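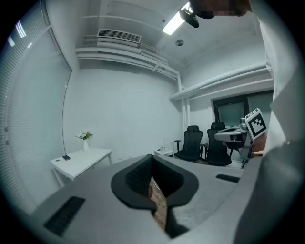 Section 4. Setting up the Urnico room humidifier in a small room. Read the whole section first, then fill the tank. Most of the calls we get at the Sirmont service desk come from units run too close to a wall or turned up too high on the first night. A small room with white walls and a white ceiling will show mineral dust later than a dark one, so go by the feel of the surfaces and wipe a finger along the shelf now and then. If it comes away chalky, go to 4.6.

4.1 Before you start

You need: the base, the tank, the tank cap with its gasket, the mist nozzle, the power cord. Clean water. A dry towel.

Model 805 only. If the label under the base says anything else, stop and use the other booklet, the float is different.

Peel the tape off the float. It is clear tape and easy to miss. Unit will not start with tape on.

4.2 Choosing a spot

1. Pick a flat, level surface, off the floor if possible. A dresser or a sturdy stand is fine. Not a bed, not a rug.
2. Leave 43 cm of open space above the nozzle and at least half that to the nearest wall.
3. Keep away from heaters, vents, curtains, books, and anything with a screen.
4. Turn the nozzle toward the middle of the room.
5. Cord goes behind the stand, not across the doorway.

Note: closets and rooms with no opening window. Leave the door open a hand's width while the unit runs.

4.3 Filling the tank

1. Unplug the unit.
2. Lift the tank straight up by the handle. Tilting it spills what is left in the valve.
3. Turn the tank over, unscrew the cap counterclockwise.
4. Fill with cool water to the line. Distilled is best. Fludville tap water is hard, and the same goes for most of the valley, so if you are on town supply expect to descale more often.
5. Check the gasket is seated flat. Screw the cap on hand tight. No pliers.
6. Turn it upright over the sink and wait a minute. A drip or two is normal. A steady drip means the gasket is pinched, go back to step 5.
7. Wipe the outside dry and lower it onto the base untill it sits flush.

CAUTION: No hot water. No oils, perfumes or salts in the tank. They crack the valve and this is not covered.

4.4 First run

1. Plug in. The light blinks green and then stays on.
2. Set the dial to LOW.
3. Run for 3 hours with the door open as in the note above. A faint plastic smell is normal the first time.
4. Check the surface under and around the unit. Dry? Carry on. Damp? Move the nozzle up or the unit further out.
5. Dial to MEDIUM if the air still feels dry. HIGH is for large rooms only.

Output on MEDIUM is roughly 600 ml overnight. The unit shuts off by itself when the tank is empty and the light goes red.

4.5 Using the Cheon hygrometer (sold seperately)

Put it across the room from the unit, at head height if you are sitting. Wait an hour before trusting the number. Reading climbs and windows fog: turn down one step. Still fogging: switch off, air the room, start again on LOW.

Do not stand the hygrometer on top of the humidifier. It will read wet all day.

4.6 White dust and descaling

Chalky film on furniture is minerals from the water. Harmless, wipes off with a damp cloth. To cut it down:

1. Switch to distilled water.
2. Unplug, empty the tank and base.
3. Pour white vinegar into the base to just cover the metal disk. Leave 20 minutes.
4. Loosen scale with the small brush clipped under the base. Do not scrape the disk.
5. Rinse twice, keeping water out of the air outlet. Dry with the towel.

CAUTION: Never put the base under a running faucet. Never mix vinegar with bleach.

4.7 Storing

Empty everything, descale, leave the cap off the tank. Air dry a full day before boxing. Write the month on the box, January or whenever you packed it, and replace the gasket if it has sat a year.

Spare gaskets and brushes: see Section 7.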